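シミュレーション教材「Zovham 卓上ピック環境」レビュー

投稿日:10/3/20

ロボットアームの把持を画面の中だけで練習できるパッケージ、Zovhamを購入して使ってみた。販売元はHunusance。学習用のシーン一式とカメラ設定、サンプルのタスクが入っていて、実機は要らない。評価に使ったのは、テーブルの上の小さな部品をグリッパーで扱う標準シーンである。

導入
インストーラーを落として展開し、ライセンスキーを入れるだけで済んだ。初回起動時にアセットの読み込みがあり、手元のPCでは67秒かかった。2回目以降は気にならない。説明書はPDFで190ページあるが、前半はほぼ設定項目の一覧で、最初に読むべきなのは第3章だけだと思う。日本語訳は一部が英語のまま残っている。

標準シーン
部屋の中にテーブルがあり、アームはその上に載っている。壁際にはキャビネットと、台座に据えた別のアームも置かれている。標準タスクで動かすのは中央のアームだけで、奥のアームは設定ファイルで有効にしないと反応しない。 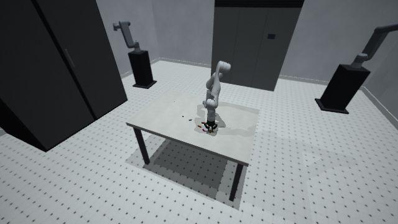
標準シーン。グリッパーを天板の近くまで下ろしたところ

部品はどれもかなり小さい。全体を見渡すこの視点では、色の違いは分かっても形まではつかみにくい。位置合わせをするなら視点を寄せるか、後述の別カメラを使うことになる。天板が白っぽいので、赤や橙、マゼンタの部品は見つけやすい。一方、暗い色の小片は影に入ると見落としやすい。

操作感
手先の移動はキーボードでもゲームパッドでもできる。私はゲームパッドを使った。上下の移動量が初期設定では大きすぎ、天板に近づけるときに行きすぎることが多かったため、感度を半分に落としている。関節ごとの操作に切り替えることもできるが、切り替えのたびにメニューを開く必要があり、ここは改善してほしい。 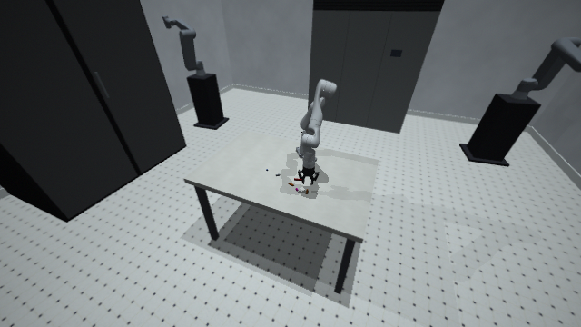 指を開いて部品の上に構えた姿勢

指の開閉は素直に動く。つかみ損ねて部品をはじいてしまったときは、リセットボタンで配置を戻せる。乱数の種を固定しておけば同じ並びで何度でも練習できるので、授業で使うならこの設定を先に覚えたほうがいい。勉強会仲間のAdel Chraibiにも同じ種で試してもらい、二人の記録を並べて比べた。手順の違いがはっきり出て、これは参考になった。

影の表現
影が付くのは思ったより役に立つ。高さの感覚は画面上ではつかみにくく、私は手先と影の間隔を見ながら下ろすようにしている。ただしアーム自身の影も天板に広く落ちるので、慣れるまでは紛らわしい。照明は設定画面で弱められる。描画が重いと感じるPCでは、影の品質を一段下げるとよい。

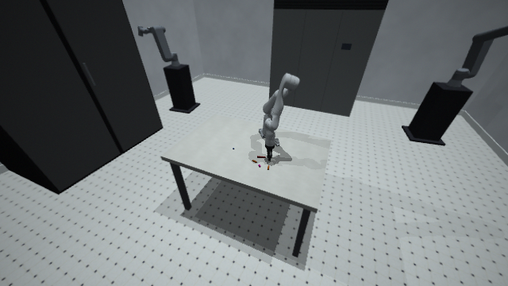 グリッパーの先が天板に近い状態。アームの影も天板に出る

床のタイルには細かな点が並んでいる。見た目は好みが分かれそうだが、視点を動かしたときに距離の目安になり、個人的にはこのままでよいと思っている。

手先側のカメラ
Zovhamを選んだ理由のひとつが、この魚眼風のカメラである。円形の画面の下側にグリッパーの本体が入り、その先に作業面が見える。全体視点では粒のようだった部品も、こちらなら棒状のものと小さなブロックの区別がつく。 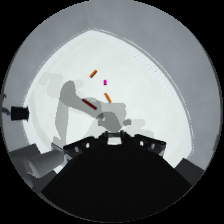

円形視野のカメラ。橙、マゼンタ、暗い赤の部品が作業面に見える

難点は歪みである。天板のまっすぐな縁が大きく曲がって映るため、画面上の感覚で動かすと横方向にずれる。補正表示の機能もあるが、周辺部が切り取られるので私は使っていない。全体視点と並べて表示し、寄せるときだけこちらを見るのが扱いやすかった。

記録機能
操作の記録は手先位置と関節角、各カメラの映像をまとめて保存する形式。私は9月から使い始め、2,022回分の試行をためた。公式の推奨は1シーンあたり2,000回までで、これを超えたあたりから一覧の表示が目に見えて遅くなった。フォルダーを分ければ元に戻る。書き出しは問題なく、途中で落ちたこともない。

他製品との比較
以前使っていたPatrícioは動作が軽く、古いノートPCでも動く。その代わり手先側のカメラがなく、影も簡略化されている。Stadamuraは部品の種類が多いが、設定がすべてテキスト編集で、初心者に渡すには説明の手間がかかる。画面操作だけで一通り始められる点ではZovhamが一番楽だった。

良かった点
・導入が簡単
・視点を複数並べて表示できる
・配置を固定して繰り返せる

気になった点
・初期の感度が高い
・操作モードの切り替えが面倒
・試行数が増えると一覧が重い
・説明書の翻訳が途中

把持の基本を身につけたい人や、少人数の講習で使う教材を探している人には勧められる。部品の形状を自分で作り込みたい人は、追加のエディターが別売りなので、購入前に機能表を確認してほしい。私はエディターをまだ買っておらず、その使い勝手については評価に含めていない。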